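Home Jobs Take Part News Visit Log in

Search this site Enter keywords Go

Sorters wanted for the Grutness shape study

We're looking for 16 people to come and spend their mornings with us moving small colored shapes around a maple board, and we would love to hear from you! No training in anything is needed. If you have hands you're comfortable using, a bit of patience and some curiosity about how people put things in order, you're the kind of person we have in mind.

The study is called Grutness, and it looks at tidying. More exactly, it looks at the small decisions people make when they are handed a jumble and asked to make it "neat." Some people go straight for color. Some line everything up along the far edge of the board. One of our pilot sorters put the hearts anywhere she liked as long as they had space to themselves, and she did it that way every single time (we never told her to, and she couldn't say why). We find this endlessly interesting, and after a spring of pilots we have plenty of half-answers and a long list of things we'd like to try with more people.

What you'd be doing

A session is made up of short rounds. In each round you start with a few plastic blocks on the board, and you get a card with a request on it. The requests are loose on purpose. "Put these away" is one. "Make room at the front" is another, and so is "Set these out for somebody else." You do whatever the card means to you, say when you're finished, and then you tell us a little about what you did and how you decided. You can talk as much or as little as you like. There's no clock on the wall and no score.

The blocks are light and easy to pick up, and the board stays at the same height all morning. You can sit or stand. Most people start out standing and ask for a stool by the second round.
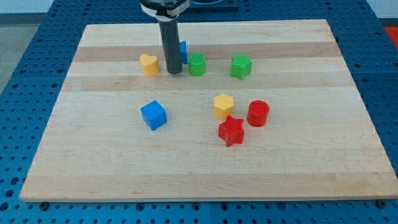 Rocío Quiroga wrote to us after her pilot morning that she had expected to be bored by the green cylinder and instead found herself thinking about it on the bus home, and that "put these away" is a much harder thing to ask of a person than we seem to realize. Away where, she wanted to know. She also asked for more rounds with fewer blocks, on the grounds that three shapes and a big empty board made her fussier than a crowded one ever did. We took her advice, and the new schedule has a whole set of those rounds in it.

Who can apply

Anyone 18 or over. We want a mixed group, so please don't rule yourself out if you think you're too messy, too tidy, too old or too busy with other things. Left-handed people are especially welcome, as we had only 3 in the pilots and they were great company. If you see some colors differently from other people, tell us on the form and come anyway, we have card sets that work by shape alone.

You should be able to:

- come in for four mornings over two weeks
- follow a short written request in English or Spanish
- be filmed from the wrists down (faces are not recorded)

It would be a plus, though it's no big deal either way, if you've done work where things get laid out or packed: kitchens, shop floors, classrooms, sewing rooms, libraries, stockrooms. We'd like to compare habits across jobs if we get enough of a spread.

Where and when

Sessions are held at Skurard, in the ground floor workshop on the Ojeda side of the building. Use the side door with the ramp. Mornings begin at 9:30 and end by noon, with a proper break in the middle. Coffee, tea and fruit are on us. We start in April and will keep a few Monday places back for people whose shifts make the rest of the week tricky.

The workshop can be cool first thing, so bring a layer. Long loose sleeves are a nuisance around small blocks and you'll probably end up rolling them.

Pay

You'll be paid for each morning you attend, including the first one, which is mostly a practice run. If you need to drop out, you keep what you've earned and we part as friends. Bus fares are paid back on the day, so hang on to your ticket. The hourly rate is in the information sheet we send before you sign anything.

What happens to the results

The pilots gave us 958 finished rounds, and each one has been written up by hand with the final layout and whatever the sorter said about it. Yours will be added to those. Your name is kept separate from your rounds, and you can ask us to remove your rounds at any point up to the end of the study. Everyone who takes part gets a copy of the write-up and an invitation to an evening where we show the oddest layouts and argue about them. Last time we ran late and had to be asked to leave!

How to apply

Fill in the short form under Take Part, or write us a few lines and quote reference 1094. Tell us which mornings suit you and what the last thing you tidied was. We do read that part. Anca Lungu answers all the messages and will get back to you within the week, whether or not we have a place left. If you'd like to see the workshop before deciding, ask her and she'll find a time for you to drop by.

Contact Iteo Studies, Skurard | Copyright Iteo | Back to top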